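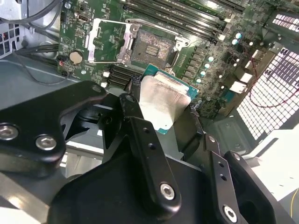

Figure 5. Processor held above the motherboard, next to the empty socket.

4.2 Placement of locative adverbs

The second part of the analysis deals with adverbs of place (here, outside, upstairs, nearby) and with the position they take in the clause. The material is the Sturano set: 659 short written instructions in English, produced by 48 adult writers and split into clauses by the procedure given in Section 3. Prepositional phrases such as 'above the board' were tagged separately and are left out of the counts below, although they often do the same work.

Three positions were marked: initial, medial and final. A clause was tagged as initial only where the adverb came before the subject or, in imperatives, before the verb. Both authors of the tagging guide, Athumani and Vasilakis, worked through the full set independently. They disagreed on nine clauses, all of them containing a particle that could be read either as an adverb or as part of a phrasal verb ('set down', 'turn over'). These were settled by the substitution test: where the particle could be replaced by 'there' without a change in the sense of the verb, it was kept as an adverb.

Final position was the most common by a wide margin. This agrees with the usual account in grammars of English, in which an adverb of place follows the verb and its object. Initial position was found mainly where the writer set one location against another, as in 'Outside, leave the gate open'. Medial position was rare — five clauses in all — and in each of these the adverb stood between a verb and a long object, so that the order is better explained by the weight of the object than by any property of the adverb.

Where adverbs of place and of manner occurred together, the order was less stable than expected. Writers produced both 'put it carefully there' and 'put it there carefully', and some used both orders within a single text. We return to this variation in Section 4.3, where adverbs of time are added to the model.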